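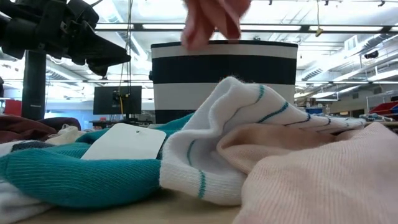
Notes, block printing talk, library craft evening. Bring reading glasses!!

Start with hello, thank Estrella for the room. Say who I am, keep it short. Pass the sample cards round now so they're moving while I talk.

Why potatoes first. Cheap, soft, everyone has one. Cut in half with one straight push, no sawing. Sawing leaves ridges and the ridges print. Blot the face on a paper towel, let it sit cut side down, blot again. People skip the second blot and get a watery edge.

Then erasers. Better for small shapes, leaves, dots, letters. LETTERS GO BACKWARD. Tell the Dexter story (34 holiday cards, every one said LEON). Pause for laugh, move on.

Then foam sheets glued to a wood scrap. Kids can do this one with regular scissors. Draw on the foam with a dull pencil, the line stays white when you print.

Paint. Acrylic is fine on paper, on cloth mix in fabric medium, 2 parts paint to one medium, check the bottle tho, they differ. Dab with a sponge. Don't dip. Say it twice.

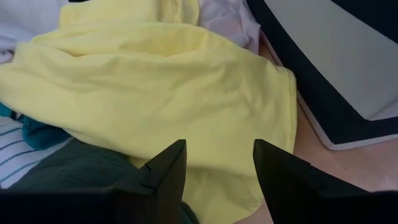
Cloth part. Wash first, no softener. Iron flat. Old newspaper underneath plus a folded towel so there's some give. Press straight down, count to five, lift straight up. Wobble = double edge. Test on a rag before the good peice.

Heat set: wait a full day, iron on the back, no steam, keep moving.

Repeat patterns. Don't measure everything. Fold the cloth in quarters, finger press, use the creases. Half drop is easier than it sounds, show on the flip chart. Irja's method is to print the corners first and fill in toward the middle, mine is to start top left and hope. Hers looks better.

Likely questions
- will it wash out? Not if heat set. Cold wash, inside out.
- keep a potato overnight? No. Shrinks and goes gray.
- linoleum? Different evening, Wilfredo is doing it in February, sign up sheet by the door.
- black fabric? Needs opaque paint, expect 2 coats

Last ten min: hands on. Aprons on the hook. Brushes in the jar NOT the sink. Collect sample cards back, lost three last time.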